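Search threads, members, tags

Glass & Small Tableware > Identification and Arguments

Thread: Pink and amber candlesticks, beaded rims, which way up??

ribbed_for_pleasure_reading wrote:

I own two candlesticks and I'm no longer sure which end is the top. My sister-in-law came to dinner, looked at them, said "you know those are upside down," and then ate two helpings of potatoes as though she hadn't just ruined my evening.

They came out of a box lot at the Plitthorpe sale in August. I paid $55 for the box, which also held a gravy boat with no opinions and a great many napkin rings. The tag said "2 glass items." Thanks, Plitthorpe.
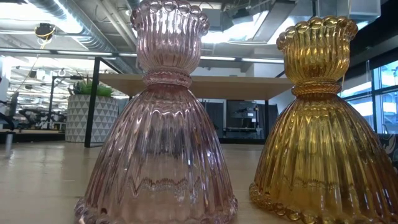 Reading time for this thread: 4 min

Pressed glass, vertical ribs, ringed collar at the waist, little beads on both the cup rim and the base rim. The beads on both ends are what got her going. I've had them with the wide bell down and the fluted cup up, candle in the cup. She says the bell is a shade and they should be flipped. I say she should bring her own wine next time.

Also, does anyone recognize the pattern? No mark that I can find, and I've been over them with a flashlight and my good glasses.

Mireille Awad wrote:

Bell down. Your sister-in-law is wrong and you may quote me. Nobody puts the heavy wide end in the air unless they're trying to burn the house down.

Pattern looks to me like the Gellovel ribbed line. They did it in pink, amber and a green that looks like mouthwash. Mine is number 531 in their old list. I have the green and I'm not proud of it.

tallowandwick wrote:

Respectfully, not Gellovel. Their collar was a single fat ring. These have grooves stacked up the collar, and I'd put money on Vestergaard. Not a lot of money. Maybe gravy boat money.

Mireille Awad wrote:

The single ring is the SMALL size. The big one has the stacked collar. I have washed mine every holiday for years, I think I know its neck.

tallowandwick wrote:

You have washed one green one. A sample of one.

Vilhjálmur Þrastardóttir wrote:

They're both reproductions anyway. Trullero sold hundreds of these in its gift shops, same ribs, same beads. The old ones have a seam you can feel with a thumbnail, running down between two ribs. If you can't find it, you bought gift shop.

For what it's worth I use mine flipped, as a bud vase, one stem in the bell end. Works fine. The sister-in-law may be a visionary.

ribbed_for_pleasure_reading wrote:

I have now felt up both candlesticks at the kitchen sink. Seam on the pink: yes, I think. Seam on the amber: no, or my thumb is tired. So it's possible I own half a pair of antiques, and somebody matched them up later.

Collar people, please fight about the amber as long as you like.

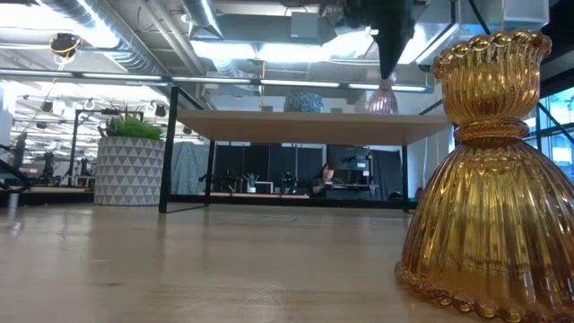 Amber one at right, collar and bottom beads showing.

tallowandwick wrote:

Look at that collar. Narrow, ribbed, very Vestergaard. I rest my case.

Mireille Awad wrote:

You rest it on nothing. That's a Gellovel collar from top to bottom and the scalloped rim matches mine bead for bead.

What is that planter with the triangles, though? Grey and white is exactly what I've been hunting for and everything in the stores is either beige or has a face on it.

jellymold_dan wrote:

Came here for the candlesticks, staying for the blue patterned vase. That's the best thing you've posted and you haven't said one word about it.

On the actual question, bell down. Put a dab of candle wax adhesive in the cup or the taper will lean. And don't run them through the dishwasher. I did that with a ribbed compote once and it came out looking like a bathroom window.

Vilhjálmur Þrastardóttir wrote:

Dishwasher haze will at least settle the age question, as the Trullero ones go cloudy after 10 washes. Ask me how I know.

ribbed_for_pleasure_reading wrote:

I'm not running an experiment on them, Vilhjálmur.

Current tally as I read it: bell down, maker unknown, one of them may be lying about its age. I'll put tapers in both for the next dinner and seat my sister-in-law by the napkin rings. Dan, the vase is a separate thread. It has its own problems.

tallowandwick wrote:

Vestergaard.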